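Werkstattbuch Viken, Mai, Eintrag 13
Zweiarmaufbau, Aufgabe Kleidung und Bügel

Stand vom letzten Eintrag: Beide Arme laufen über den gemeinsamen Controller, Flumlow schreibt Gelenkwinkel und Greiferöffnung mit. Offen waren der Versatz im rechten Handgelenk, die Kabelführung und die Frage, ob die schwarzen Finger für Stoff taugen oder ob wir wieder auf die alten Gummibacken zurückgehen.

Versatz rechts: Nullpunkt neu eingelesen, Arm in die Anschlaglage gefahren, Wert in die Konfiguration übernommen. Vorher lag der Greifer in der Kamera sichtbar neben der Sollposition, jetzt decken sich beide Lagen so weit, dass ich nichts mehr nachstelle. Alte Konfiguration liegt als Sicherung daneben, bitte nicht löschen.

Danach Handgelenkkamera mit offenem Greifer geprüft, Blickrichtung schräg nach unten.

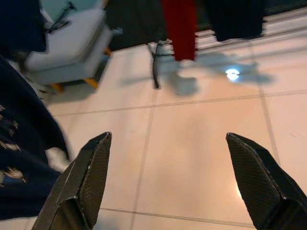 Die Belichtung steht weiterhin auf Automatik und muss fest eingestellt werden. Sobald der Arm über den Boden schwenkt, regelt die Kamera nach, und dunkler Stoff verliert die Zeichnung. Die glänzenden Fliesen machen es schlimmer, oben rechts sitzt ein heller Reflex mitten im Schatten der aufgehängten Sachen. Belichtungszeit probeweise auf Festwert 2000 (Einheit laut Treiber Mikrosekunden), Verstärkung kommt danach. Die Fingerspitzen liegen beide im Bild, am Kamerawinkel ändere ich deshalb nichts.

Finger: Schräge Spitzen, Schließkraft auf Stufe 2. Bei Stufe 1 rutscht dünner Stoff beim Anheben durch, bei Stufe 3 wird der Motor links nach längerem Halten zu warm. Stufe 2 ist ein Kompromiss, mit dem beide Seiten zurechtkommen. Gummibacken bleiben vorerst in der Schublade.

Reihenfolge im Ablauf geändert. Bisher schloss erst der linke Greifer und dann der rechte, mit fester Wartezeit dazwischen. Brândușa Olteanu hat vorgeschlagen, die Wartezeit zu streichen und stattdessen auf den Motorstrom zu warten. Eingebaut, Schwelle aus dem Garg-Skript übernommen. Der Ablauf ist kürzer, dafür gibt es einen neuen Fehlerfall: Greift eine Seite ins Leere, steigt der Strom am Endanschlag ebenfalls und das Skript hält den Griff für gültig. Abfrage der Fingerposition fehlt noch.

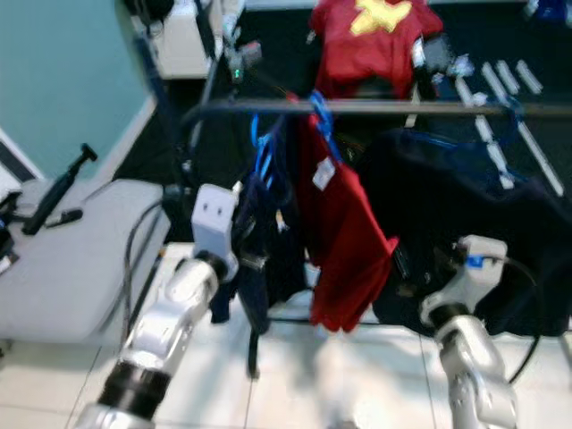
Warum nicht einfach beide Arme gleichzeitig schließen?
Weil der Stoff dann zwischen den Greifern verspannt wird, wenn die Wege auch nur wenig auseinanderlaufen. Der Regler sieht auf beiden Seiten eine Last und weicht aus, am Ende hängt das Teil schief. Nacheinander schließen, dann gemeinsam fahren.

Kabel: Zugentlastung rechts am Unterarm versetzt, Schlaufe etwas länger gelassen. In der äußersten Lage war das Kabel zu stramm, die Kamera fiel zweimal aus dem Bus. Mit längerer Schlaufe kein Ausfall, allerdings muss man beim Zurückfahren darauf achten, dass sie nicht am Ständer hängen bleibt. Sauberer wäre eine Führung über das Ellbogengelenk. Halter dafür ist gezeichnet (Fodance-Ordner, Version 2), gedruckt noch nicht.

Bügel: Der harte Kunststoff verhält sich im Greifer anders als der Stoff. Wird er zu weit außen gefasst, dreht er sich um den Griffpunkt weg. Griffpunkt im Skript deshalb näher an den Haken gelegt. Schließgeschwindigkeit für den Bügel getrennt einstellbar gemacht, Parameter steht in derselben Datei wie die Stromschwelle.
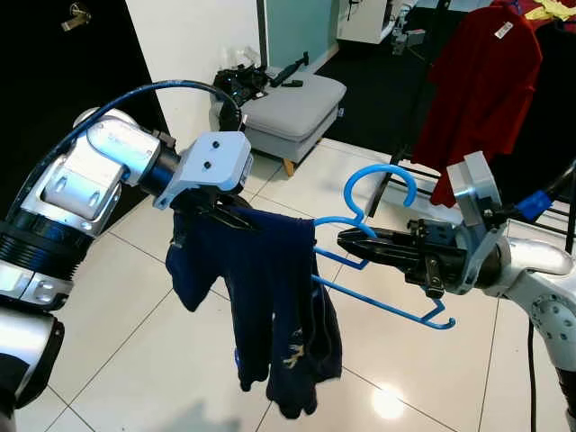

Links dunkelblaues Kleidungsstück, rechts blauer Bügel.

Offen:
- Fingerposition zusätzlich zum Strom abfragen
- Verstärkung der Handgelenkkamera festlegen, danach Weißabgleich
- Kabelhalter drucken, Passung am Ellbogen prüfen
- Temperatur Motor links bei Stufe 2 über eine längere Haltezeit mitschreiben
- Zeitstempel: Flumlow und Kamera laufen nach einem Neustart auseinander, Ursache unklar

Wer als Nächstes am Aufbau arbeitet: Nach dem Einschalten zuerst den rechten Arm referenzieren, dann den linken. Andersherum übernimmt der Controller noch den alten Nullpunkt.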